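手持夹爪示教与保洁整理岗位的变化
——以Jõgi公司Dudville分部为例
课程项目报告，提交日期：2023年4月16日

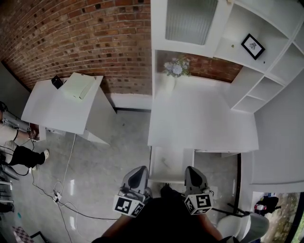
有人在访谈里说，以前收拾一间屋子，脑子里想的是几点能收完；现在手上握着夹爪，想的是刚才那一下机器能不能看懂。这句话我们记在第一次走访的笔记里，后来定题目的时候又翻了出来。

一、背景

Jõgi公司承接办公室、展示间和短租房的保洁与整理。Dudville分部去年7月开始试行一个叫Pindska的项目，目标是让移动机器人承担一部分收拾桌面、归位物品的工作。机器人学习动作需要示范，示范由原来的整理员来做：两只手各握一个夹爪，夹爪上装有带黑白图案的标记方块，用来计算夹爪在空间中的位置；头上戴相机，把整个过程录下来。员工把这项工作叫“录动作”，公司文件里写的是“示教”。

我们小组选这个题目，是因为课上讨论自动化时大多讲机器上岗以后的事，比如裁员、转岗、工资变化。Dudville分部的机器人还没有正式上岗，员工的日常工作却已经改了不少。本报告想弄清楚三个问题：示教工作的内容是什么；它怎样改变了排班、评价和员工之间的分工；员工自己怎么看。

二、方法

我们一共去了3次，访谈7名员工，其中有做示教的，也有没参加的，还有负责检查录像的。访谈采用半结构式提纲，不录音，由两名组员同时记笔记，当天对照整理。公司提供了一份不含个人信息的录制统计，时间覆盖项目开始到我们第一次走访之前。我们没有看到工资表，凡是涉及收入的内容都来自员工自述。

访谈对象由分部安排，这一点会影响结果，后面再说。

三、工作内容的变化

一条示范从几秒到几分钟不等，多数是拿起一件东西、移到另一处、放下。听上去简单，做起来和平时干活差别很大。平时整理员一只手能同时拿几样东西，用胳膊夹着抹布，用脚把椅子推回去。示教时这些都不允许，只能用两个夹爪，动作要慢，夹住以后要停一下，标记方块尽量不能被身体或家具挡住。

几名受访者都提到，最难的是“不许顺手”。看见桌边有一张纸要掉，平时伸手就扶了，录的时候扶了，这一条就得重来。有人说头两个星期回家做饭也觉得手不对劲。

录完的片段交给检查岗。统计里共有2234条录制，其中801条被退回。退回原因分为标记丢失、动作中断、物品掉落和“其他”四类，“其他”占的比例最大，但没有进一步的说明。做示教的员工对这一点意见比较集中，他们希望知道错在哪里。检查岗的员工解释说，系统里选原因是必填项，赶进度的时候就选“其他”。

场地也要配合。不同房间的地面、采光和家具差别很大，同样的动作换个房间要重新录。走线是一个常被提起的问题。设备需要充电和连接，办公场所本来就有自己的电线，人戴着相机时视线主要跟着手走，对脚下注意得少。一名员工说她被绊过一次，没有受伤，此后开录前会先把地上看一遍。这一步没有写进操作说明，我们建议补上。

四、排班与评价

项目开始前，整理员按房间计工作量，一个班次分到几间，做完可以提前走。参加示教的员工改为按时段计，时段里录多少条都要待满。有两种看法。一种认为这样轻松，不用赶；另一种认为损失了提前下班的机会，尤其是要接孩子的员工，原来能自己掌握快慢，现在不行了。

评价标准也换了。以前检查的是房间，客户不投诉就算合格。示教检查的是动作本身。一名工作多年的员工手脚很快，房间从来没有被返工过，录制的退回率却比新来的同事高。她认为自己干得太熟，改不过来，新人没有习惯，反而容易按要求做。分部后来没有再公布每个人的退回率，我们询问原因，得到的答复是避免比较。

没有参加示教的员工也受到影响。有人去录动作，原来的房间就分给其他人。按排班表看，人均房间数没有增加，但受访者说难收拾的房间更多落到他们手里，因为示教组优先挑布置简单、光线稳定的地方。这个说法我们没有办法用数据核对，只能如实记录。

五、技能与身体感受

公司对示教员工进行了短期培训，由设备供应方Ulitlow派人来讲，内容包括夹爪的握法、标记的作用、录制软件的开始和结束。受访者普遍觉得培训够用，但是太偏操作，没有讲录像以后拿去做什么。有一名员工到我们访谈时仍然以为录像是用来考核她本人的。

身体方面，提得最多的是手腕和脖子。夹爪本身不算重，但要长时间端在身前，前臂一直用力。头戴相机让人不太敢低头，又必须看着手，脖子比较僵。原来的整理工作弯腰多、走路多，累在腰和腿；示教走动少，累的地方换了。有员工提出示教和普通整理半天一换，分部试了一阵，后来因为调配设备麻烦停了。我们认为这个办法值得再试，调配上的困难可以通过固定设备存放点来减轻。

六、员工怎么看机器人

我们原先估计员工会担心被替代，访谈提纲里把这个问题放在最后。结果多数人在前半段就自己说到了，而且态度不一。

有人比较平静，认为机器人收拾得慢，碰到花瓶、玻璃门这类东西公司不会放心交给它，短期内少不了人。有人说得直接一些：自己一条一条教会它，教会了还要不要自己，没有人给过答复。还有人关心的是录像归谁。他们签过同意书，上面写明录像用于Pindska项目，但没有写离职以后录像是否继续使用。分部负责人表示这个问题已经转给公司法务，截至我们写报告时没有收到结果。

也有正面的评价。两名年纪较大的员工觉得示教让她们的经验被当成一回事。先擦后摆还是先摆后擦，杯子把手朝哪边，这些以前只在老员工带新员工时口头说说，现在有人专门来问，还记了下来。其中一位说，她第一次给别人讲自己为什么这样做，讲完发现有几样其实可以改。

七、讨论

从Dudville分部的情况看，自动化对岗位的影响在机器投入使用之前就开始了。新的工作内容、新的评价方法和新的分工同时出现，制度上的调整落在后面。按时段计工、退回原因填写不清、同意书条款缺失，都属于技术之外的问题，处理起来也不需要等机器人成熟。

我们对“技能被拿走”这个说法保留意见。示教录下来的是一小部分动作，是在夹爪能做到的范围内重新做过的动作，和员工平时的做法并不一样。员工判断一间屋子先从哪里下手、哪些东西不能碰，目前的录制方式基本没有涉及。不过，如果以后公司按照录制的动作反过来规定人工整理的步骤，情况就会不同。有一名受访者已经提到这种可能，我们没有找到公司有此打算的依据。

八、建议

退回的片段应当写明具体原因，把“其他”拆开，并让录制者能够看到。
开录前检查地面线缆，写入操作说明，并计入工作时间。
恢复示教与普通整理半天轮换，先在一个小组里试。
在同意书中补充离职后录像的使用期限，并向已经签字的员工重新说明。
培训增加一节，讲清录像的用途，最好由分部自己的人来讲。
按时段计工的员工，每周保留一次自选下班时间的安排，具体办法由员工和分部商量。

九、不足

访谈人数少，对象由分部推荐，不愿意参加项目或者中途退出的员工我们没有接触到。统计数据由公司汇总后提供，我们看不到单条记录，也不知道退回后重录的片段在总数里怎样计算。三次走访都在白天，夜班的情况没有了解。另外，我们组没有人做过保洁整理，提问时有些词用得不准，受访者纠正过几次，早期的笔记里可能还有理解上的偏差。

附录一为访谈提纲，附录二为操作说明的修改稿，均已随报告交给任课教师，修改稿另送Dudville分部一份。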